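Weighing sauces: a note on tare

Portion weights for the Drundurico counter drifted again in March, and Manju Maurya traced most of it to cups being weighed along with their contents. Use the small electronic scale, one light blue cup and the yellow squeeze bottle.

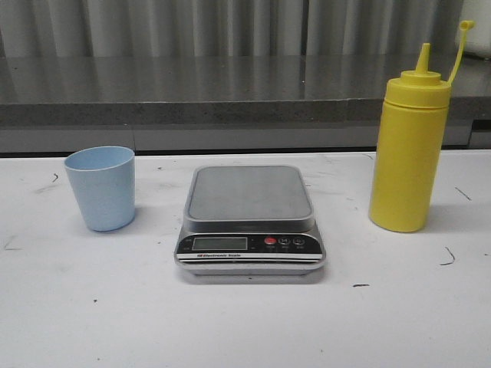
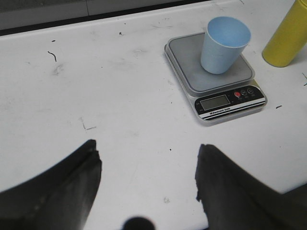 Switch on, place the empty cup on the plate, press tare and wait for zero. Dispense to 30 g for a standard portion or 20 g for a half. Readings settle in 2 seconds on a level surface. Capacity is 2000 g, so full tubs go on the floor scale in the store. Wipe the plate with a damp cloth only. Log sheets go to Omprakash Shakya at the end of each shift.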